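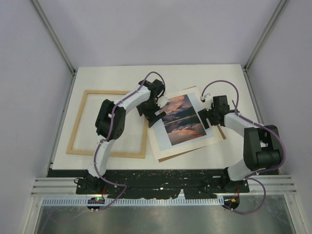 My project for Practical Design this semester was to get a picture properly framed for the student show at Bredden Hall without paying a frame shop to do it. I picked it partly because I had no clue how framing works and partly because I have a whole stack of prints that have been living in a tube under my bed since August. The one I ended up with is the mountain lake at sunset, all pink and orange clouds with the same clouds again in the water, and the order of the layers is pretty much the whole project: print, cream mat board, brown backing board, and the light wooden frame waiting off to the left. Notice that the print is sitting crooked on the mat. I'll get to that!

What I wanted to find out

My question was pretty simple: can a beginner get a print centered, flat and clean using the stuff in the Mulligan workshop and a kit from the campus store? I wrote down before starting that "good" meant the borders matched to the eye, there was no dust under the glazing, and the print could come out again later without being wrecked. That last one came from our reading on mounting, and I'm really glad I put it in, as you'll see.

Materials

The frame is a plain Tesness one in pale wood. I also looked at a black one, but with the sunset colors it felt heavy (my roommate voted for black, we disagreed for an entire evening). Backing board and mat board came from the shop cupboard. The tape is a Jastico paper hinging tape that you wet with a brush. Total spend was under 20 dollars, and most of that was the frame.

One thing about the print: it has a light blue-gray sheet around the image. On my screen I'd have sworn the paper was white. Next to a cream mat the blue-gray looks cooler than you expect, and I went back and forth on whether to hide it completely or let a thin line show. I hid it. With a wider mat I might go the other way.

How I did it

First I practiced on scrap. I can't recommend this enough - my first hinge was so wet it buckled the paper like a potato chip. The second was too dry and fell off when I breathed on it. By the fourth I had the feel for it, which is a damp brush, a count of a few seconds, and then press.

Next came positioning, and this ate most of my time. A print is never as square as you think. Mine had been rolled up for months, so as soon as I let go of one corner the other side wanted to lift and slide, and every time I fixed the angle I lost the centering. I tried measuring from the edge of the sheet, which was a mistake because the image isn't perfectly even inside the sheet. Measuring from the image itself worked a lot better. I made tiny pencil ticks on the mat where the edge would cover them, lined up the top first, and only then looked at the sides.

I also let it flatten under a couple of big atlases for 90 minutes before the second try, and wow, I should have done that on day one. After that it mostly stayed put.

Then two hinges along the top edge only, so the paper can hang and move a little when the air gets damp. Backing board behind, a wipe of the glazing on both sides, a close look with a flashlight for lint, and everything into the frame face down. Bend the tabs over, tape the back, done.

What went wrong

Plenty. The first time I closed it up there was a hair right across the orange part of the sky. I opened it again and found I'd left a fingerprint on the inside of the glazing too. Then on the second closing I noticed the lake was tilted - only a bit, but a lake is about the worst subject for that, since everybody knows water is level. So out it came again. The hinges peeled off with a little moisture and left the print fine, which means my "can it come out again" test got done by accident. I'll take it.

Results

The borders look even, the horizon is level, and I can't find any dust in normal light. In low side light you can still see a slight wave in the lower part of the print. I think that's left over from the tube and I'm hoping it relaxes. Everything together took me 10 hours, including the practice hinges and a lot of staring.

What I'd change

I'd flatten prints for a full night. I'd clean the table before laying anything face down, and I'd buy the mat board in the same trip as the print so I could hold them side by side. I'd also like to try cutting my own beveled window for the next one, although I've seen what the cutter did to another student's cutting mat and I'm a little scared of it. The next print is a foggy pine ridge, and I've already got it lying flat under the atlases.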